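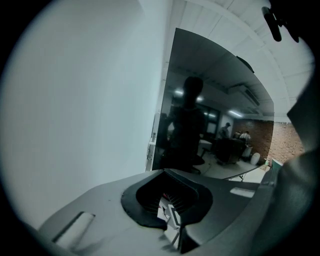 April 3, 2021

Okay, dye notebook again, after way too long a gap. I haven't written anything in here since the middle of February, which Meenakshi pointed out when she went looking for my madder recipe and found half a page and a coffee ring. So this is me catching up, mostly on the madder, a little on the walnut, and one long complaint about water.

Madder first. The goal is still the brick red from the old swatch card, the one that came out of the Gevau batch before we ran out of that root. I've been trying to get back to it with the Akpan root, which is ground finer and gives up its color faster, and I keep landing on orange. Nice orange! Kavitha wants a whole sweater quantity of the last one. But it isn't the brick red, and the blanket order is for brick red.

What I ran this week: 586 grams of scoured wool, dry weight, the plain two-ply from the big box on the lower shelf. Alum at 15 percent, cream of tartar at 5, mordanted one afternoon and left in the pot overnight to cool down by itself. Equal weight of madder to wool, which is generous, but I wanted to take "not enough dyestuff" off the list of suspects. Root soaked overnight in a bucket, then the whole mess tipped into the pot, sludge and all, with the wool in a mesh bag so I wouldn't be picking bits out until summer. (I am still picking bits out. The bag has a hole near the drawstring. Somebody please sew it, and yes, somebody is probably me.)

Heat was where I got careful. I brought it up over two hours and tried to hold it at 150 F, and it mostly behaved, but the burner only knows two moods and I caught it at 172 once when I came back from the phone. Probably up there for ten minutes or so. Madder goes brown if you cook it too hard, everybody says so, and my browner skeins from February are very likely the same burner doing the same thing while I was off somewhere else. I'd like to try the water bath setup next time, small pot inside big pot, and see if that smooths it out.

Result: a warm, slightly dusty orange-red. Closer than before. Held up to the swatch card by the door it looks like the card's sunburned cousin. In the rinse it gave off a lot of color, five buckets before it ran anywhere near clear, and I suspect I'm paying for that loose powdery sludge sitting against the yarn.

Now the water. Kavitha asked me months ago whether I'd thought about hardness and I said sure, and I had not. The old card was dyed at the other building, on the well, and that water left a white crust on every kettle we owned. What comes out of the tap here is soft. Madder likes calcium, it shifts the whole thing toward red, and there I was blaming the root the entire time. So I cut three little test skeins and did them in jars in a hot water bath: one in plain tap water, one with a pinch of chalk, one with a bigger pinch of chalk. Pinches because the small scale was dead (battery, since replaced, and the spares are in the drawer with the labels).

The plain tap one is orange, same as the big batch. The small pinch is redder, no argument, you can tell from across the room. The bigger pinch went redder still but a bit flat, sort of chalky looking, although I may be talking myself into that because I know what's in it. I've tagged them T, C1 and C2 and hung them over the sink. Meenakshi, if you're reading this, please look at them before you read the tags and tell me which one you'd pick for the blanket.

Next run: calcium carbonate weighed properly on the now functioning scale, starting at 2 percent of the fiber weight and going up from there. Same root, same mordant, same yarn. I will change one thing at a time. I'm writing that down so Kavitha can hold it over me.

Walnut, quickly. The hull bucket has been fermenting under its lid since the fall and smells exactly how you'd think. I pulled out a couple of quarts and did one skein with no mordant, an hour at a simmer, then left it in to cool overnight. Deep chocolate, really even, zero effort. I don't know why I ever fuss with anything else. The bucket is good for at least eight more skeins that dark before it starts going tan, if I had to guess. Wear gloves. I didn't for the last squeeze and my left thumb is going to be that color until it grows out.

Odds and ends. The Worex thermometer reads three degrees high against the glass one in boiling water, so I've put tape on it that says so, and the temperatures up top are already corrected. We're down to the last half bag of alum. The blue pot has a chip on the inside rim with rust coming through, and iron is the last thing I want near a red, so it's been moved to the walnut side for good. And the Detness order still hasn't gone out. I said I'd do it and then got distracted by jars. It's on the list for tomorrow morning: alum, chalk, two mesh bags, and a burner knob if they carry them.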